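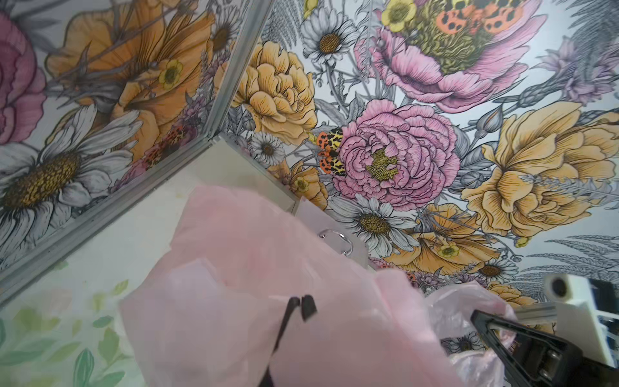 Floral paper meets the mirror panel. Peonies, poppies, daisies and the odd beetle.

Papering next to a mirror - tips from the small room

Notes from doing our hallway end wall in October, typed up quick before I forget. Big busy floral, thin silver aluminum frame on the mirror. Most of this goes for any large pattern.

Before you buy

Measure the wall, then measure the repeat. Big flowers mean a big repeat and a lot of offcuts. Ours was 22 inches and I hadn't allowed for it. Had to order another roll from Melmont and sweat over the batch number. Write the batch number on the wall in pencil, under the paper. Future you will be glad.

Tape a sample up next to the mirror and leave it a few days. Morning light, lamp light. A mirror gives you the pattern twice, so a loud paper gets louder. I like it! My brother in law does not.

Where to start

Pick your favorite flower and put it at eye level. Work out from there. For us it was the big pink peony - ruffly, yellow-green in the middle, beetle tucked up against it. Don't start in the corner and hope.

Plumb line every strip. Not just the first. Old walls wander.

Mirror off or mirror on?

Off, if it comes off. Ours is glued so it stayed.

If it stays:
Wipe the frame down with a barely damp cloth, then dry.
Low tack tape along the metal, pressed down with a thumbnail.
Hang the strip so it overlaps the frame by a couple inches.
Crease it into the edge with a plastic smoother. Gentle, wet paper tears.
New blade. Cut against a wide scraper, scraper on the wall side, blade along the metal.
Snap the blade after each long cut. Yes every one. A dull blade drags and you get a fuzzy white edge.

Obinna Adeleke, who hung the paper in my old place, cuts a hair proud of the frame and tucks the extra in with the corner of the scraper. Tried it on the second side. Much better then mine.

Paste

Paste the wall types are easier round a mirror. Less slop. Keep a bucket of clean water and two sponges, one for the paper and one for the glass. Paste left on aluminum dries to a gray haze and takes ages to shift.

I used the Zacharopoulos tub paste because it was in the garage. Fine. Thinned it too much the first time, sides lifted overnight, had to go back along the seam with a small brush.

Cleaning it afterward

Never spray glass cleaner at the mirror. Spray the cloth. Overspray runs off the frame and straight onto the paper, and pale backgrounds show every drip. Ours is a sort of bluish white, so no mercy.

Wipe away from the wall. Top to bottom, then across, finish with a dry microfiber. Cotton bud for the line where the frame meets the paper, once a month or when you remeber.

Dust the wall itself with a soft brush, bristles up. Fingerprints - white eraser, test it low down first. Don't scrub the black outlines, try dabbing.

Offcuts

Keep one full repeat, rolled not folded, in a tube. Label it with the room. Small bits line drawers nicely. For patches, tear the edge instead of cutting it, a torn edge hides better in a busy print. Cut round a petal if you can.

Next up, same thing but stripes. Wish me luck, need more blades first.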